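手持夹爪示范:不太干净的数据要不要删?筷子归位任务的一个对照结果
版块:模仿学习与操作 > 数据采集
楼主:malathi_gowda
发表于2023年1月22日

各位好,我是 Malathi Gowda。中文是我的第三门语言,如果有用词不准确的地方,请指出,我会改正。 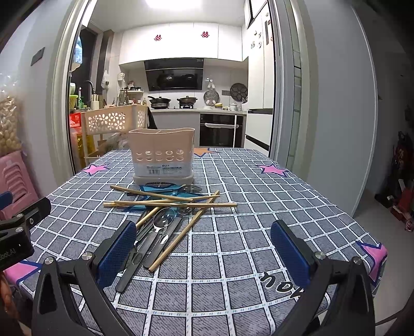 我想讨论的问题是这样的。我们用手持夹爪采集示范,任务是把散在桌面上的筷子和勺子一件一件放回筷筒。采集的时候,人的动作常常不是一次就成功。比如,夹第一次没有夹住,筷子滚开了,人把夹爪抬高一点,换一个方向,再夹第二次。按照我们以前的习惯,这样的片段在清洗时会被删除,只保留从接近到放入一次完成的片段。大家通常叫它"干净示范"。

去年整理数据时我开始怀疑这个习惯。我们一共采集了2000多段,清洗之后留下1311段。被删掉的部分很大,而且被删掉的原因几乎都是同一种:中间有重新抓取。换句话说,我们把"怎样从错误里恢复"这件事系统地从训练数据中拿走了,然后又在评测时抱怨策略不会恢复。

所以我做了一个简单的对照。

甲组:只用干净示范,共1311段。
乙组:从清洗前的全部数据中随机抽取,也抽1311段,里面自然混有重新抓取的片段。没有加任何标签,没有加权。

网络结构、训练步数、图像增强、学习率都相同。策略的输入是夹爪上相机的图像和夹爪的开合宽度,输出是相对于当前末端的位姿变化,以及下一时刻的开合宽度。部署用我们实验室的机械臂,末端装同一种夹爪。控制程序是我们自己写的,内部名字叫 Trelano。采集和清洗用另一个工具,叫 Sosgate,后面有人问的话我再介绍。

评测一共140次,甲乙各一半。每一种初始摆法,甲做一次,乙也做一次,所以可以成对比较。先后次序是抽签决定的。成功的定义:在时限之内,桌上指定的那一件餐具进入筷筒,并且夹爪松开后没有把筷筒碰倒。

结果:乙组比甲组多成功九次。如果只看两组结果不同的那些摆法,乙成功而甲失败的有十五种,甲成功而乙失败的有六种。

我认为更有意思的是失败的样子。甲组的典型失败是:第一次没有夹到,夹爪已经闭合,然后它像夹到了一样抬起来,移动到筷筒上方,松开,结束。手里什么也没有。乙组也会这样,但是少一些。它有时会在抬起后停一下,张开,再下去。

乙组的缺点我也要写清楚。它比较慢,动作有时犹豫。有几次,它明明已经夹住了筷子,却又松开重新夹,看起来像是学到了"重新夹"这个动作本身,没有学到什么时候需要它。

我的问题有两个。第一,大家清洗示范数据时,对重新抓取的片段怎样处理?第二,有没有人试过给这些片段加标签,比如在失败的那一小段上不计算损失,只在恢复的部分计算?

谢谢耐心阅读。

老周调参
先说结论:我不同意你的读法。

你说乙组赢是因为有恢复动作,但你两组之间变的不止这一样。干净示范里哪些摆法会被留下?肯定是好夹的摆法。筷子单独躺着、旁边没别的东西压着,一次就夹起来了。难的摆法,筷子叠在一起,人要夹两三次,全被你删了。所以甲组的初始分布偏简单,乙组的初始分布更接近真实。你测的时候摆法又是随便撒的,那乙组当然占便宜,跟恢复不恢复可能没关系。

这个不排除掉,标题里那个问题就没回答。

malathi_gowda
回复 老周调参:
您说得对,这是一个混杂因素,我在写的时候没有想到,应该在第一帖里说明。

我可以回去查一点东西。Sosgate 里每一段都保存了开始时的第一帧图像。我可以按照"目标是否与别的餐具接触"给两组的开始画面分类,看看两组的比例相差多少。如果相差很大,您的解释就很有力。请给我一点时间。

夜班焊工
路过说一句,我们产线上搞过类似的(不是筷子,是小的塑料件)。我们后来是不删的。理由没那么学术,就是删数据要人看,看一段要花的时间比采一段还长,不划算。

不过我们有一条底线:人自己明显走神的要删。比如采着采着跟旁边人说话,夹爪停在半空不动。这种东西进了训练集,机器就学会发呆。

malathi_gowda
回复 夜班焊工:
"学会发呆"这个说法很准确,我记下来了。我们也删停顿。具体做法是:夹爪的位置和开合宽度在一段时间内都几乎没有变化,就把这一小段剪掉,前后接起来。但是我对剪接也不完全放心,因为剪接的地方图像会有一个小的跳跃,如果环境中有别的东西在动,例如筷子还在慢慢滚,跳跃就会更大。

请问你们对小塑料件是怎样定义"走神"的?是人工看,还是有规则?

夜班焊工
人工看。有个师傅专门干这个,他看快放,一眼就知道。要写成规则我写不出来。

lin_qiuhe
我支持楼主的方向,不过统计上要给你泼点水。

十五比六,成对比较,做一个精确的符号检验,双侧的 p 值是比通常那条线大一点的。也就是说严格讲,你不能说乙比甲好,只能说方向上看着像。我知道做真机评测很累,140次已经比很多论文多了,但是"比别人多"不等于"够"。

另外时限怎么定的?乙组慢,你要是时限卡得紧,乙吃亏;卡得松,乙多得几次重试的机会,那就占便宜。这个数一动,结论可能就动。

malathi_gowda
回复 lin_qiuhe:
谢谢,您的两个意见我都接受。

关于检验:我自己也算过,与您说的一致。我在第一帖里没有写"显著"这个词,是故意不写的,但是我应该把这一点直接告诉读者,让读者自己去算是不礼貌的。现在我明确地写:这个差别没有达到通常的显著标准。

关于时限:时限是在看到任何结果之前定的,取人类操作者完成同样任务的最长时间,再乘以二。因为人的动作里包含重新抓取,所以这个时限对重试是宽的。我们有每一次评测的完整录像和时间记录,所以可以事后计算:如果时限缩短,两组各剩下多少成功。我今天晚上会算。

Pisharody复读机
插一句,楼主有没有跟 Pisharody 那套比过?就是论坛里前几个月大家一直在聊的,先用一个小网络给每一帧打分,觉得动作"没用"的就降权重。听起来就是你第二个问题想要的东西。

malathi_gowda
回复 Pisharody复读机:
我读过那个帖子,也下载了代码。我们没有完整地比较,只做了一次尝试,没有成功。我说一下遇到的困难,也许是我使用得不对。

打分网络判断一帧"有没有用",标准是这一帧之后是否更接近任务完成。对于筷子,这个标准有一点奇怪。人在第一次没有夹住之后,会把夹爪抬高,后退,这时离完成更远了。打分网络就给后退的动作很低的分。可是后退正是恢复的开始。如果把它降权,策略学到的是:没夹住,就停在原来的地方,反复地开和合。我们看到的正是这样。

我想,对于推、拉、开抽屉这样的任务,后退不多,那个方法可能很合适。

老周调参
回复 malathi_gowda:
这个我倒同意。那套东西默认进度是单调的,细长的东西不适合。筷子你碰它一下它就转,进度本来就是来回的。

但你要是真想做标签,我觉得反过来标比较好。别标"恢复",标"失败动作"。从夹爪开始闭合,到确认没夹到东西为止,这一小段不算损失。前面接近的部分和后面恢复的部分都照算。闭合宽度你有,闭到底了就说明没夹到,自动就能标,不用人看。

malathi_gowda
回复 老周调参:
这个建议很好,但有一个细节使它对筷子不容易。筷子很细。夹爪夹住一根筷子时的开合宽度,与什么都没夹住时的宽度,差别很小。指垫又是软的,受力以后会变形,这使得差别更小。我看过宽度的曲线,夹到细的一头时,两种情况我用眼睛分不出来。

夹勺子就没有这个问题,柄比较粗,宽度曲线上清楚地分成两种。

所以如果用宽度自动标,勺子的标签会很好,筷子的标签会很差。而最需要标签的恰好是筷子。

软体手阿楠
指垫软这个事我多说两句,我自己做指垫的。

你们现在是夹爪垂直下去夹还是斜着夹?细杆放在平面上,软垫垂直下去,垫子下沿先碰到桌布,垫子被顶起来一点,杆就从垫子底下溜出去了。不是夹力的问题,是几何问题。斜一点进去,一边的垫子先贴着桌面滑到杆底下,另一边再压过来,成功率高很多。人手拿着夹爪的时候会不自觉地斜,因为手腕有感觉。

我怀疑你们那些"重新抓取"里面,第一次基本是直的,第二次基本是斜的。如果真是这样,乙组学到的可能不是恢复,是多看了一些斜着夹的姿势。

malathi_gowda
回复 软体手阿楠:
这是我今天读到的最有用的一段话。我不知道答案,但是位姿都有记录,可以直接查:在每一段重新抓取的示范里,比较第一次闭合时与第二次闭合时夹爪的倾斜角。

如果您说的是对的,那么老周先生的解释和您的解释就是同一类:乙组的好处来自它看到的状态和动作更丰富,不一定来自"失败之后接着恢复"这个顺序。

我喜欢这样,因为它可以被检验。我可以再做一个丙组:把重新抓取的示范切开,只保留最后一次成功的夹取,前面失败的部分和后退的部分都去掉。这样丙组有困难的摆法,也有倾斜的姿势,但是没有从失败到恢复的过渡。

老周调参
丙组这个设计可以。我等这个。

我赌丙组跟乙组一样好,而且更快,不犹豫。

lin_qiuhe
我赌丙组介于甲乙之间。切开之后第一帧就是夹爪已经在筷子旁边了,那从远处过来的那段接近动作就少了,总量虽然还是那么多段,实际的帧数变少了。楼主记得控制帧数,别控制段数。

malathi_gowda
回复 lin_qiuhe:
明白。我会控制总帧数。这也让我注意到,甲组和乙组虽然都是1311段,但是乙组的每一段平均更长,所以乙组的总帧数更多。这对乙组又是一个有利条件。我在第一帖里说"其他都相同",这句话不准确,请大家以这一帖为准。训练步数确实相同,所以两组看到的样本次数相同,但是乙组的样本种类更多。

kaoyan_wan_le
小白弱弱问,手持夹爪采的数据直接能上机械臂吗?人的手动得那么快,机械臂跟得上?还有背景不一样怎么办,家里采的和实验室的差好多吧。

malathi_gowda
回复 kaoyan_wan_le:
您的问题不小白,我尽量回答。

速度:我们要求采集的人动得比平时慢。但人是会忘记的,采得久了就越来越快。清洗时会检查速度,超过机械臂能达到的上限的片段不用。部署时,策略输出一串将来的位姿,控制程序会检查两点之间的速度,太快就把时间拉长。代价是动作有一点延迟,而滚动的筷子不会等它。

背景:家里的桌子、桌布、光线都与实验室不同。我们特意在不同的家里采集,希望策略不依赖背景。评测在实验室做,但桌布换过几种,有花纹的和没有花纹的都有。花纹对筷子有影响。如果桌布上有细的浅色直线,浅色的木筷子与直线同方向的时候,策略有时会去夹那条线。我很抱歉我没有给这种情况单独做统计,只是在看录像时注意到的。

夜班焊工
夹那条线哈哈哈哈
我们那边夹过反光

kaoyan_wan_le
谢谢!学到了。那为什么不直接遥操作机械臂采,就没有这些对不上的问题了呀

malathi_gowda
回复 kaoyan_wan_le:
遥操作我们也做过。对不上的问题少,但是采得慢,而且机械臂不容易搬到别人的家里去。另外有一点与本帖有关:遥操作时人没有手感,第一次夹不住的情况更多,恢复的动作也更笨。用手持夹爪,人的恢复动作很自然,我认为质量更高。这只是我的印象,没有数字。

老周调参
"恢复动作质量更高"这个我要反对一下。

人拿着夹爪,手上有感觉,筷子滑没滑他是手感觉到的。机械臂上只有相机,没有这个信息。那人的恢复是根据手感触发的,策略只能根据图像去猜什么时候触发。你乙组里那个"明明夹住了又松开",我看就是这么来的。人当时感觉要滑了,主动松开重夹,图像上根本看不出来要滑。对策略来说这就是无缘无故松开。

所以手持的恢复数据好看归好看,因果信息是缺的。遥操作虽然笨,但人看到的和机器看到的一样,至少是自洽的。

软体手阿楠
+1,这个点比统计那个点重要。

可以试试采集的人戴厚手套?把手感弄钝一点。半开玩笑半认真。

malathi_gowda
回复 老周调参、软体手阿楠:
我需要想一想再回答,因为我觉得这个意见可能推翻我一部分的看法。

想过以后,我同意一半。

同意的部分:人的触发条件中有策略看不到的信息。这会产生没有理由的松开。我重新看了乙组的录像,在松开的那几次里,图像上筷子确实是稳定的。

不同意的部分:不是所有的重新抓取都由手感触发。很多时候筷子已经滚开了,人是用眼睛看见的,相机也看得见。这一类数据没有缺少信息的问题。所以也许应该把重新抓取分成两类:一类是"空手后重夹",一类是"夹着时松开重夹"。第一类保留,第二类删除。

分类的方法还是困难,因为宽度看不出来。不过可以看图像:抬起以后,指垫之间有没有东西。这个用一个小的分类器应该可以做到,比用宽度可靠。

关于厚手套:我会认真地试,不是开玩笑。

Pisharody复读机
所以绕了一圈还是要训一个小网络打分嘛(我没有别的意思)

malathi_gowda
回复 Pisharody复读机:
是的,您可以高兴一下。但是判断的对象不同:那套方法判断进度,我这里只判断夹爪里有没有东西。后面这个问题简单得多,标签也便宜。

lin_qiuhe
时限那个算了没

malathi_gowda
回复 lin_qiuhe:
算完了。连同前面答应老周先生和阿楠的两件事,一起报告。

时限:如果把时限缩短到原来的一半,甲组几乎不受影响,它要么很快成功,要么很快失败。乙组会失去一些较晚的成功,两组的差别从九次变成三次。所以您说得对,结论对时限很敏感。我的理解是:给乙组时间,它会用;不给时间,它与甲组差不多。对于家里收拾桌子,我认为慢一点可以接受,但是对于产线,恐怕不能。

开始画面:乙组里目标与别的餐具接触的比例明显比甲组高。老周先生的担心是有根据的。我把评测的摆法也这样分了两类。在"目标单独躺着"的摆法里,两组几乎一样,乙只多成功一次。差别主要出现在"与别的接触"的摆法里。这个结果与老周先生的解释相符,但也与我的解释相符,因为接触的时候更容易第一次失败,也就更需要恢复。所以它不能分开两种解释,还是要靠丙组。

倾斜角:阿楠说对了一大半。在重新抓取的示范里,第二次闭合时夹爪比第一次更倾斜的占多数。但是有趣的是,这主要是两位采集者中的一位。另一位的习惯是第一次就斜着夹,第二次换的是方向,从筷子的侧面改到另一侧。也就是说,"恢复"这个词下面有不同的人的不同办法,我以前把它当成一种东西,是不细心的。

软体手阿楠
第一次就斜着夹那位,重新抓取的段是不是少很多?

malathi_gowda
回复 软体手阿楠:
是的,少很多。所以甲组里大部分是这一位的数据,乙组里两位比较平均。这又是一个混杂因素。我开始觉得这个帖子的主要用处是让我列一张混杂因素的表。

老周调参
那丙组的时候把人也配平吧。不然做完又有人来挑。
(可能还是我来挑)

夜班焊工
问个实际的,筷子叠在一堆的时候,你们策略怎么决定先夹哪根?人是挑最上面的,机器呢

malathi_gowda
回复 夜班焊工:
目前评测时,目标由一张小的掩膜图指定,是人用鼠标点的,所以机器不需要决定。采集时采集者自己决定,多数时候选最上面的,但有时选离自己手最近的,下面的被压住的也会硬抽出来。硬抽的时候,上面的几根会散开,下一段的开始就更乱。

让策略自己选是下一步。我们在 Bravwood 仿真里试过一个简单的版本,按照遮挡关系排序,先夹没有被压的。仿真里效果不错,但仿真里的筷子互相接触时太"滑",与真实的差别大,我不敢相信。

lin_qiuhe
仿真里细杆堆叠本来就不准,换哪家都差不多。建议别在这上面花时间。

Pisharody复读机
不同意,做选择顺序用仿真够了,又不需要接触力准,只要遮挡关系准就行。几何谁都算得对。

lin_qiuhe
遮挡关系是堆叠出来的,堆叠是接触算出来的。接触不准,堆出来的样子就不像真的。你撒一把筷子在仿真里,看看是不是都躺得特别平。

Pisharody复读机
那拿真实照片里的摆法去初始化不就完了

lin_qiuhe
可以是可以,那你得先把每根的位姿估出来,那又是一个项目。

malathi_gowda
两位的讨论我都在读。我倾向于 lin_qiuhe 的意见,原因是我们确实遇到了"都躺得特别平"。真实的筷子会一头搭在勺子柄上,另一头翘着,这种翘着的最好夹,人也最喜欢先夹它。仿真里这种情况很少。不过 Pisharody复读机 的办法在桌上东西少的时候应该可行,如果有人做过,请告诉我。

接下来的安排,我写在这里,免得我自己忘记:

丙组的定义:重新抓取的示范只保留最后一次夹取,加上同一段里最开始的接近动作,这样远处接近的帧不会太少。三组的总帧数相同,两位采集者的比例相同。

再加一个丁组:保留"空手后重夹",删除"夹着时松开重夹"。分类先用人工看一小部分,再训练小分类器。

时限:同时报告长和短两种,不只选一种。

评测的人:我上次没有说,上次评测时摆餐具的人知道下一个是甲还是乙。这不好。下次由另一个同事在别的屋子里启动策略,摆的人不知道是哪一组。

老周调参
最后这条你怎么现在才说……摆的人知道的话,十五比六我得再打个折。

malathi_gowda
回复 老周调参:
我理解。摆法是按照打印好的照片摆的,所以我当时认为影响不大。但是筷子转一点点角度,照片上看不出来,夹取时却有关系。我同意应该打折。

kaoyan_wan_le
丙组丁组什么时候有结果呀,蹲一个

malathi_gowda
回复 kaoyan_wan_le:
人工看录像的部分最慢,而且一月剩下的日子里实验室的人不多。我不愿意说一个日期然后做不到。有了结果我会在这个帖子下面接着写,不另开新帖,方便大家对照前面的讨论。

另外有人私信问我能不能先看数据。清洗前的全部数据里有采集者家里的样子,我需要先得到他们的同意,再决定怎样公开。宽度曲线和位姿不涉及这个问题,如果阿楠或者别的朋友想先分析倾斜角,我可以先发这一部分。

软体手阿楠
要的,私信你邮箱了。顺便把指垫的尺寸也给我一份,我想算算下沿碰桌布那个角度到底是多少。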